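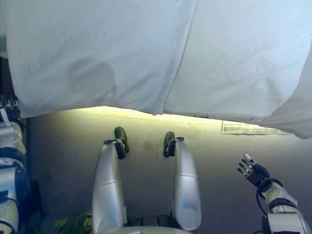

Trostwood linen service promises cleaner tables, offers few numbers

6/1/25

Trostwood's banquet hall will hand its tablecloths and towels over to an outside laundry service in August, under an agreement with Rusero that the hall says will cut waste and put an end to stained cloths at weddings and fundraisers.

How much it will cut, and compared with what, is harder to pin down. The announcement says the hall owns 124 white tablecloths and that 83 of them are "below event standard." It does not say who looked at them or what the standard is. A gray mark in the middle of a cloth and a frayed hem are counted the same way, although one may come out in the wash and the other will not.

Rusero says it can return most of the rejected linen to use with a longer soak and a lower drying temperature. The company has used similar language before. When it took on the linens at the Brekilari, a smaller venue across town, it promised a full review after one season. A request for that review was answered with a brochure.

The price is also unclear. The contract runs for 5 years, with a pickup fee for every load and a separate charge for pressing. Groups that rent the hall now pay a flat linen fee, and the hall would not say if that fee will stay where it is. A spokesperson said only that renters "will see the value on the table."

Some regular renters would like to see it on paper first. Ratanaporn, a catering company that works in the hall most weekends, said it already brings its own cloths to larger dinners and has no plans to stop. The company said creases bother its customers more than stains do, and that wrinkled cloths usually come from being folded and stacked too soon. The agreement leaves folding and storage to hall staff, as they are now.

The hall plans a trial on seven tables before the full switch. It has not said how the results will be judged or if renters will be shown them. Cloths that fail a second inspection will be cut up for cleaning rags, and replacements will be bought through Rusero at a price to be set later.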